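Category: Student Projects / Work and Technology

Automation in the cleaning department at Sumton: what changes for the workers

For our project we visited the company Nusex, which has a site in Sumton. The cleaning department has 17 employees, and they take care of nearly 70 rooms. Since July the company is preparing robots for a part of this work. Our question was how the employees see the change.

The preparation begins with people. An employee takes a hand-held gripper and does a task with it, for example picking up a cloth or wiping a surface. The movements are recorded, and later the robot should learn from them. When we made our visit, the department had 1,015 recordings.
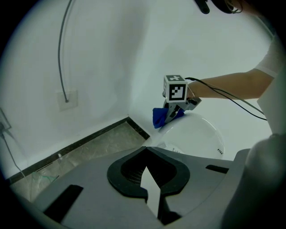 Two employees do this job in the morning, and after lunch they return to normal cleaning. They told us that the first weeks were tiring for the wrist. With the gripper they must work more slowly than with the bare hand, and folds in a cloth are difficult to hold. On the other hand, they liked that somebody finally asked them how they do the work.

The other employees were more careful in their answers. Several of them worry that there will be fewer hours next year. The management said to us that no positions will be cut, but this is not written in any contract. We think it should be written. Another open point is the pay, because making recordings is at present paid the same as cleaning, although it needs training.

We could not observe a robot doing the cleaning alone, so we cannot compare the quality. We plan a second visit in spring, when the tests in the corridors should be finished.

Related projects
Packing line at Pravetti: interviews with the night shift
Self-service desks in the Pešek library
Who repairs the machines? A survey in Sumton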